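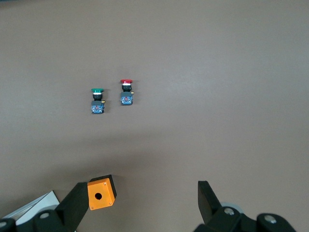
선거 참관단, 누가 부르고 누가 읽나 (발표자 메모)

홈 | 발표 | 자료실 | 문의
국제 > 선거 > 참관 활동 > 발표 메모

사비나 아칸다 / 2024년 6월 16일 / 질문은 끝나고 받기

1. 시작
- 인사 짧게. 소속 소개 생략, 사회자가 이미 함
- 첫 질문 던지기: 참관단 보고서 끝까지 읽어보신 분?
- 손 드는 거 기다리지 말고 바로 다음으로

2. 초청장 문제
- 참관단은 초청받아야 들어감. 초청 주체 = 대개 현직 정부
- 늦게 부르면 후보 등록, 유권자 명부 단계는 못 봄
- 크라프치크 보고서 얘기 여기서. 도착이 투표 2주 전이었음. 명부는 벌써 확정
- 그런데 성명 첫줄은 "전반적으로 평온". 이 문장 천천히 읽을 것

3. 표본
- 투표소 1581곳 중 방문 56곳. 숫자 두 번 말하기
- 56곳 어떻게 골랐는지? 보고서에 없음. 부록에도 없슴
- 수도 쪽 쏠림 의심된다고만 하고 단정 금지 (지난번에 항의 메일 옴)
- 국내 참관인 1000명은 언론에 거의 안 나옴. 주키스 네트워크 사람들. 개표록 사진 다 모은 것도 이쪽
- 시간 없으면 사진 검증 절차는 건너뜀

4. 성명은 언제 나오나
- 예비 성명: 투표 직후. 기자들은 이것만 씀
- 최종 보고서: 12월. 그때는 새 내각 다 꾸려진 뒤
- 권고안 이행 점검은 담당자가 없음. 그루엘렉 아니고 그루렉(Gruleck) 재단, 발음 주의!! 여기서 추적표 만드는 중
- 추적표 링크는 발표 뒤에 메일로

5. 제안
- 초청 시한을 선거법에 넣기
- 표본 선정 방식 공개
- 국내 참관단 자료를 최종 보고서에 같이 싣기. 반대 의견도 있음, 안전 문제. 이름 가리는 방식은 아직 논의중
- 비용 질문 나오면 게킥스 쪽 자료로 돌릴 것, 내가 답하지 말기

6. 질의응답
- "외국 간섭 아니냐" 꼭 나옴. 답: 초청 조건하고 참관 지침부터 보자고
- 마이크 뒷줄 먼저
- 물 챙기기

관련 자료
- 재외국민 투표와 우편 지연
- 개표록 읽는 법
- 예비 성명 모음
- 국내 참관인 안전 수칙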